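Workshop notebook – Culness site, automation bench
11/02/2018
Entry by Kyu-ri Sun. Copy to Lukian Tkachenko, canteen services.

Purpose of this entry: to record the state of the dish-handling work at the brown table, and the staffing points raised by the Ukidau crew, before the two are discussed together.

The canteen returns 700 mugs on an ordinary day and 800 when the training rooms are full. At present all of them are racked by hand by the wash-up staff. The work is light but repetitive, and sore wrists have been reported to Lukian on both shifts. The bench task remains one mug and one wire rack, and the right arm is assigned to it. Base mounts are unchanged from the last entry. Cable routing at the near edge still needs tidying before anyone other than bench staff works beside the arms.

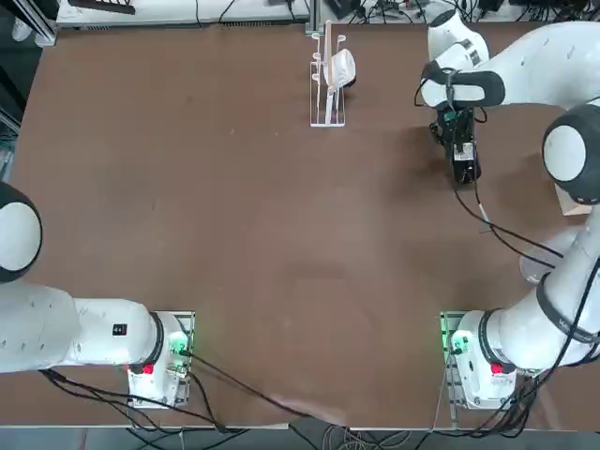
Will the wash-up staff lose hours when the arms are brought into the canteen?
Hours stay as rostered until September, and any change after that must go through Lukian and be given to staff in writing.

Programmed for this week: 50 placements at the slow speed setting, then a further 144 at the working speed if the first set is accepted. Failures are to be logged by type (missed grip, mug set down on a prong, rack shifted). Hnatiuk has the log template. Please do not rename the columns, as the Menus export reads them by heading.

Points from the canteen staff, as passed on by Lukian:

Racking is when people talk to each other. If the arms take it over, staff would be left at the scraping station, which is noisier and faces the wall. I consider this a fair objection and have asked for the layout to be looked at again.

Two of the longer-serving staff wish to be trained to clear faults themselves – they do not want to wait for a technician during the lunch period. Supported. Training time to be paid at the normal rate.

Chipped mugs are currently picked out by feel during racking. We have no replacement for this check. Lukian proposes keeping one person on inspection, and I agree for the time being.

Outstanding: revised layout drawing (Hnatiuk), fault-clearing sheet in plain language (K.S.), second rack of the same pattern to be ordered through Ukidau stores.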